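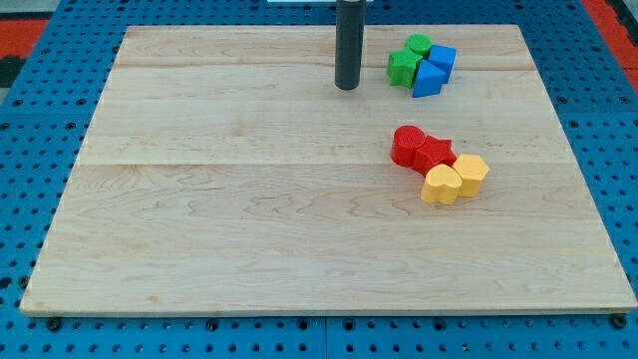
On me demande souvent quand une machine rangera enfin la chambre des enfants. Je travaille chez Praser, un petit atelier de finition, et je suis ces questions le soir, par curiosité. Ranger veut dire trier, pousser, regrouper, et tout cela reste difficile. Prenez huit blocs sur une planche en bois clair : les verts et les bleus d'un côté, les rouges et les jaunes de l'autre, serrés au point de se toucher. Pour séparer l'étoile rouge du cœur jaune avec un simple embout cylindrique, il faut pousser au bon endroit sans entraîner le reste. Un enfant de six ans le fait avec un doigt.

À l'atelier, nous avons un bras Sullell depuis octobre. Il prend des pièces identiques dans un bac et les pose sur le convoyeur, environ 50 à l'heure. Si une pièce arrive de travers, il s'arrête et j'y vais.

À la maison, c'est pire, rien n'est jamais à la même place. Mon aspirateur Imberg s'en sort tant qu'il n'y a pas de chaussettes par terre. Pour le linge et la vaisselle, je n'attends rien avant longtemps. Le mois prochain, j'essaie la pince Gál sur nos cartons de 12 pièces.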